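ドラム式洗濯機 中古・設置済み展示品(前開き・ホワイト)
8月 ピド生活機器 売り場担当

キーワードを入力 検索 詳細条件

管理番号 3706

前開きタイプのドラム式洗濯機、本体色は白です。ピドの2階、洗濯機コーナーで現品をご覧いただけます。試運転をご希望の方は、土曜日の午前中に係員へお声がけください。

本体の状態
外装に軽いこすれと小さな跡があります。扉の右側、説明ラベルのすぐ上に薄い手書きの跡が残っています。鉛筆かマーカーのようですが、無理に消すと塗装を傷めるおそれがあるため、そのままお渡しします。扉のガラスはスモーク調で、お引き渡し前に一度拭き上げます。

表示について
前面パネルの説明ラベルは中国語です。日本語の簡易説明書(全8ページ)をお付けしますので、日常の操作はそちらをご覧ください。前面左下には青と白の省エネルギーラベルが貼られています。表示は製造国の基準によるもので、国内の基準とは異なります。

お手入れ
糸くずフィルターは前面右下、丸い白いカバーの中にあります。掃除は月に2回が目安です。カバーを開ける前に電源を切り、給水栓を閉め、浅い受け皿と雑巾を用意してください。水が残っていることがあります。扉のゴムパッキンは洗濯後に乾いた布で拭き、しばらく扉を開けておいてください。

設置について
床が水平で、前面に扉を開けるための空きが約50センチ必要です。防水パンは付属しません。搬入経路の幅は事前にお測りください。階段作業やクレーン作業が必要な場合は別途お見積もりとなります。
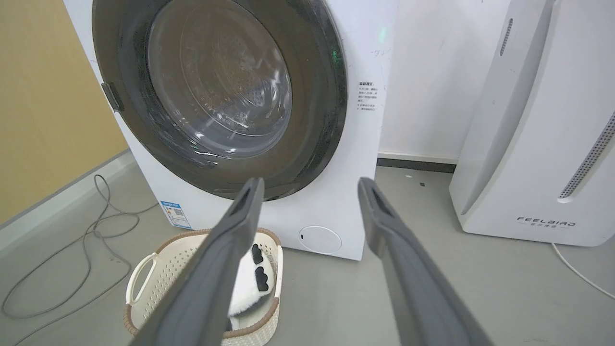

前面の様子。手前のクリーム色の洗濯かごは付属しません。

付属品
簡易説明書、給水ホース、排水ホース。輸送用固定ボルトは保管袋に入れてお渡しします。引っ越しの際に必要ですので、捨てずに保管してください。

保証は店舗保証のみです。外装のこすれ、手書きの跡、ラベルのはがれは対象外となります。お取り置きは店頭またはお電話で承ります。

関連商品
Wadness 洗濯機用防水パン
Nindent 給水ホース延長キット
Maluleke 穴あき洗濯かご
Pido 防振ゴムマット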